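Kerkley Lunch Club – progress report no. 3
To: Tondby Fund, small grants
From: Ashraful Bandara
5 Nov 2022

Sorry this is a few days behind. Short version: money mostly spent as planned, kitchen running, one problem with the fridge, one request at the end.

Meals. 3,296 served since the grant started, counted off the sign-in sheets. August was our best month by a long way, school being out. Two lunches a week all through, no closures except the morning the water was off on our street. We served sandwiches that day instead, in the yard, so I have counted it.

Who comes. Mostly over 65s, plus families in the school break. We now have 80 people on the regular list. More men than last year, which we'd been trying for. The card table helped, so did moving the start to noon. Still not reaching the apartments on the north side – the bus change in summer made that worse and a flyer won't fix it.

Cooking. Sutrisno Saragih is still running the kitchen three mornings and has trained up four helpers on food safety, all passed. Menu is on a four week rotation now. Soup and bread most popular, fish pie least (we have droped it). Low salt option every time, marked on the board. Allergy sheet redone after a mix up with a nut topping in the spring. No harm done, but it was too close, and toppings now go out in separate bowls.

Serving. Trays carried to the table for anyone who wants it, which is most people. Saves the line at the hatch. Seconds go round after the first half hour.

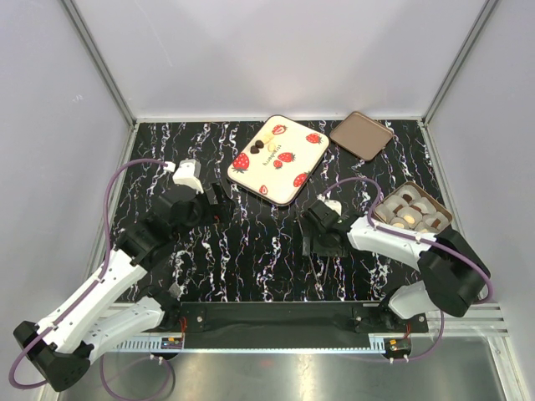

Can the club keep going at two lunches a week through the winter?
Through the end of February, on what we have in the bank. After that only one a week unless the heating bill comes in lower than last year's.

Fridge. The big one failed in September. Repair quote was more than half the price of a new one so we bought secondhand from Hullo, with a one year guarantee. That took $2,000, of which your office agreed we could move $1,200 out of the equipment line by email. The rest came from the raffle and the door box. Reciept attached with the others.

Spend otherwise on track. Food up, obviously. Eggs and oil the worst. We have switched to buying rice and flour in bulk and that has clawed a bit back. Rides line underspent – only 40 trips claimed, people seem to be giving each other lifts and not putting in for gas. Have reminded them twice.

Not done yet: the survey. Forms are printed, just haven't had a quiet lunch to do it in. Will go out before the holidays and results will be in the next report.

Request. Could we move what's left in rides over to food? It would cover the holiday lunch and most of January's dry goods. Need an answer before we place the next bulk order please, email is fine.

Budget sheet and sign-in totals attached. Call me if anything doesn't add up.

Ashraful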